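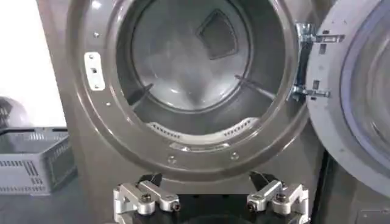
Slide 1: Front loader, door open.

Speaker notes, Water Use in Shared Buildings, 10/01/2018

Open with the Nideck building. 38 apartments, one water meter, one bill split by floor area. Ask who in the room pays for water this way. Wait for hands.

Slide 2. The Nideck bill went up 68 percent over two years. Rates explain part of it. Leaks explain more. Toilets first, then the garden line. Laundry was a small share, so don't spend long on it.

Slide 3. How a silent toilet leak gets found. Dye tablet in the tank, wait, look in the bowl. Pass the tablets around. Nearly 600 gallons a day were going down the drain at Nideck before the first check in February.

Slide 4. Submeters. Go slowly, this is where the questions come. Ullel quoted per apartment, Grurnex quoted for the whole riser. The quotes don't compare line by line, so show both totals and move on. Don't recommend either one.

Slide 5. What to put in the lease. Read the sample clause aloud once. Tenants report drips in writing, owner answers within 2 working days.

If short on time, skip slide 4 and point to the Sakalauskas handout, page 2.

Questions. Lights up.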